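Gallery: Control Boards and Wiring at Lekdale

Nusthorpe Electrical Repairs, bench work, October

Most of what comes through the Lekdale workshop is control boards from commercial laundry and heating equipment. Click any picture to see it at full size.

The board and its connectors

The green board in this set is from the Feyisa range, job 2043. It sits on a tray so it can be turned or moved along the bench without anyone handling the parts on top. The two white multi-pin connectors are along the near left edge, with smaller white and black four-pin connectors beside them. The big capacitors take up a fair bit of the middle and right side.

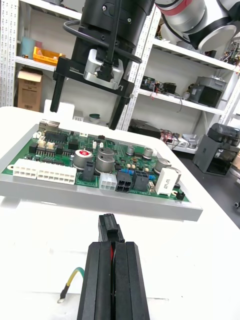

We label every lead by function before it comes off a machine, and the labels stay in the job bag until the harness is ready to refit. Small plugs go on first on this model. They are harder to reach once the larger ones are in, and the locking tabs on the older Tiva harnesses break easily if they are pushed in at an angle. Replacement plugs are kept in stock in both colours.

We have done 31 Feyisa boards this year. The usual faults are tired capacitors and burnt relay contacts. Cracked solder joints under the power connectors come next, mostly on machines that have been moved from one site to another.

The harness

A harness has to be laid out before it is fitted, with the leads fanned so that each one can be followed back to the bundle. The red and black wires here run together to a black rectangular plug. The green one ends in a ring terminal, and one of the darker wires has a small white connector. Ring terminals are checked for a firm crimp and replaced if the barrel has opened up at all. 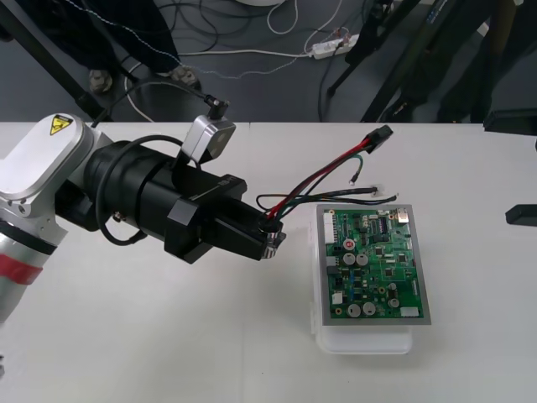
Sending in a board

Pack the board in an anti-static bag with at least 60 mm of padding on all sides. Include the harness if you can, even if you think it is fine. Write the machine's model number and the fault on a piece of paper and put it in the box.

Turnaround is normally ten working days. Boards can be dropped off at the Lekdale counter, Unit 123, on weekdays. We do not repair boards that have been under water.

Page updated Friday, October 4, 2024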